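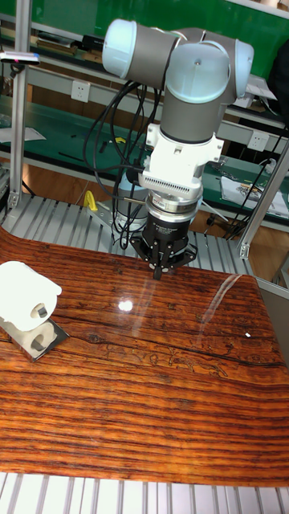
Slow on purpose

How a small software team stopped trusting its own planner, and what it built around it

Print this article
E-mail this article

The table is the difficult part. It has a glossy wood-grain finish, striped in orange and dark brown, and the lights above it leave a bright patch on the surface. People notice the arm first when they come into the workshop at Lastima, but the software people there talk mostly about the table.

Lastima writes control and planning software for robot arms that have to work near a surface without hitting it. The job sounds simple. You know where the table is and you know where the fingertip is, so you keep one above the other. In practice you know neither of those things as well as you would like. The table height comes from a calibration that was right on the morning it was done. The fingertip position comes from joint readings and a model of the tool, and the model is only as good as the last person who changed the tool.

The team's planner is called Veralow. It takes a target pose, a map of what is on the table and a set of limits, and it returns a path. The first version was written to find short paths quickly, and it did. It also liked to come in low and sideways, because low and sideways was often the shortest way to get there. On a screen those paths looked fine. On the arm they left a gap above the table that was smaller than the error in the calibration.

So the team changed what the planner was asked to do. Every move is now split into two parts. The first takes the gripper to a point straight above the target, with plenty of room on all sides. The second is a straight descent at low speed, during which the planner has no say at all. A separate controller takes over, reading force and position together, and it is allowed to do three things: carry on down, stop, or go back up the way it came.

The handover between the two parts took longer to write than either part. If the planner finishes early and the controller starts late, the arm pauses in the air, which is harmless but wastes time. If the two overlap, they give the arm different instructions in the same cycle. The early logs showed this happening 59 times in 3,143 trial moves. None of them did any damage. The arm gave a small twitch and went on. Still, a twitch close to the table is a contact waiting to happen, and the team spent most of May getting rid of it.

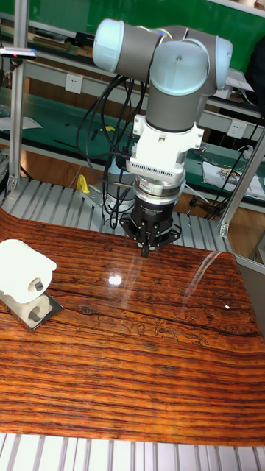
Midtbø, a firm that has been testing Veralow on its own machines, was less bothered by the twitch than by the slow descent. Its engineers wrote back that they would accept the two-part move on a new job but wanted it switched off once a job had run cleanly for long enough, as the last part of every move was now costing them more than the rest of it put together. They also asked for the speed limit to be a setting and not a fixed number in the code.

They got the setting. They did not get the switch. Lastima's view is that a job that has run cleanly for a long time is the one most likely to be sitting on an old calibration. What the team offered instead was a way to make the slow part shorter. After each clean contact the controller records the height at which it felt the surface. Once it has 20 readings that agree, it raises its confidence in the table height and starts the slow descent from lower down. If a reading disagrees, the confidence drops and the long descent comes back until the numbers settle again.

Perception is handled separately, by a package named Drikomow. Its task is to say what is standing on the table and how much room to leave round it. Matt, dark parts give it little trouble. Shiny ones do. A reflection can look like an edge, and a metal plate can look like a hole or like whatever happens to be above it. White parts on a bright surface tend to lose their outline on the lit side.
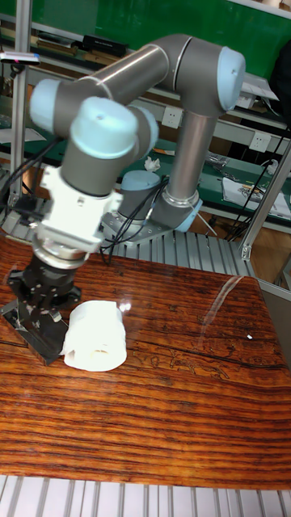 The answer for now is to be cautious and to say so in the data. Where Drikomow is sure of an outline, it passes on a tight shape. Where it is not, it passes on a larger one with a low score attached, and Veralow treats the whole of that larger shape as solid. The result is some odd detours. The arm will sometimes swing wide of a part it could easily have passed, and anyone watching without the map on screen will wonder what it is avoiding.

That led to the tool the team probably uses most, and it was never on the plan. It is a replay viewer. It lines up the path, the force readings and the perception map on one timeline, so that a person can stop at any point in a move and see what each piece of software believed at that moment. Before the viewer, an argument about a bad move could take an afternoon, with three log files open and the clocks in all three slightly out. Now the clocks are corrected when the logs are saved.

The viewer has changed how tests are written, too. There are 776 recorded moves in the regression set, and every change to the planner or the controller is run against all of them overnight. Most were ordinary moves when they were recorded. A smaller group was kept because something in them went wrong, and these are the ones people look at first in the morning.

Some of the work is still plainly unfinished. Changing the tool means entering its length by hand, and a wrong number there gets past every check until the controller feels the table sooner than it should. A routine that measures the tool by touching a known point is written but not yet switched on by default. The cables are not modelled either. The planner keeps them out of trouble by limiting how far the wrist may turn, a crude rule that shuts off some perfectly good paths.

The next release of Veralow will include the tool check and leave the wrist limit as it is. The slow descent stays in as well, and Midtbø has asked to be told before the default speed is changed.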